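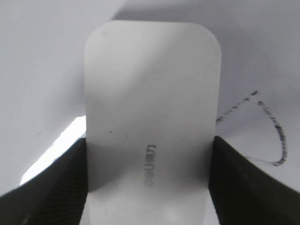
Sorting help wanted, two afternoons a week

Hi! I'm Rosario Bianchini and I run the small parts room at Goel, up the stairs from the bakery in Pomitz. I'm looking for one patient person to help me get through our backlog of plain white plastic pieces — flat ones, rounded corners, most with a bit of tiny gray lettering that you have to turn sideways to read. We have 1246 of them in shoe boxes and I've made it through maybe two boxes on my own.

What you'd be doing

You pick a piece up by its edges, tilt it under the lamp, and look for specks, scratches and smudged print. A speck that wipes off is fine. A speck that doesn't goes in the blue tray, and if you can't make out the lettering at all, put it aside and we'll squint at it together (I keep a magnifier in the drawer, and the good one is mine, sorry). Then you write the result on the sheet and slide the piece into a sleeve. I like the radio on while I work but I'm flexible about the station!

Who I'd love to hear from

You don't need any experience. Decent close-up eyesight helps, glasses totally fine, and you should be okay sitting still for an hour at a stretch. Students and retirees both welcome. My last helper, Hjalti Norðdahl, came in knowing nothing about it and was faster than me by the second week — he's moved to Gorandale now and I miss him, and also his cookies.

Hours and pay

Tuesdays and Fridays, one to five, starting as soon as you can and running into January. Pay is $19 an hour with a paid coffee break. There are seven steep steps up to the door and no elevator, so please ask me if that's a problem and we can talk about setting you up downstairs.

To apply, drop a note in the Goel mailbox or come by any afternoon and ask for Rosario. A few lines about yourself and which days work for you is plenty.

Posted September 19, 2024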